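Gear (also: cogwheel, toothed wheel)

A gear is a wheel with teeth that meshes with another toothed part so that turning one turns the other. I've been adding to this entry on and off since I started fixing old clocks at my kitchen table, so forgive me if it leans toward small gears. The big ones in ships and wind turbines work the same way, I've just never had one in my lap!

Basic idea

Put two gears together and they have to move in step, tooth for tooth. If the small one has fewer teeth, it spins faster and the big one spins slower but pushes harder. That trade is called the gear ratio, and you get it by dividing one tooth count by the other. So a big gear with 30 teeth driven by a little one with 10 goes around once for every three turns of the little one. The little one is usually called the pinion, a word I used wrong for years (I thought it meant the shaft).

Two gears meshed on their outside edges turn in opposite directions. Want them going the same way? Stick a third gear in between. It's called an idler, and it doesn't change the ratio at all, which I refused to believe until I drew it out on the back of an envelope.

Main types

Spur gears are the plain kind, with straight teeth running parallel to the shaft. They're cheap and easy to make, and they can be noisy at speed. Helical gears have slanted teeth that slide into contact a bit at a time, so they run quieter, but they also push sideways on their bearings. Bevel gears are cone shaped and let you turn a corner, as in an old hand drill. Worm gears look like a screw sitting against a wheel and give a huge reduction in a very small space. Many worm sets can't be driven backward, handy if you're lifting something heavy and would like it to stay up.
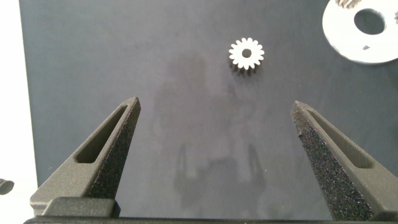 Materials

Clock gears are mostly brass, running against steel pinions. Machines that carry real loads use hardened steel. Cast iron was the standard for mills, often paired with wheels that had wooden teeth, and those teeth could be knocked out and replaced one by one. Nylon and acetal are all over printers, toys and kitchen mixers now. People complain about them (I have too, standing over a dead mixer), but they're light and quiet and can often run without oil.

The mill at Brincombe still has its wooden-toothed wheel, and I spent a very happy September afternoon there getting flour on my coat. It's worth a detour if you're anywhere near Clovholm.

Tooth shape

Most modern teeth follow a curve called the involute. Imagine unwinding a taut string from a round can: the end of the string traces it. The nice thing about this shape is that the ratio stays steady even if the shafts are set slightly too far apart. Clocks often use a different, cycloid-based shape, so don't mix the two.

Last edited 5 Oct 2025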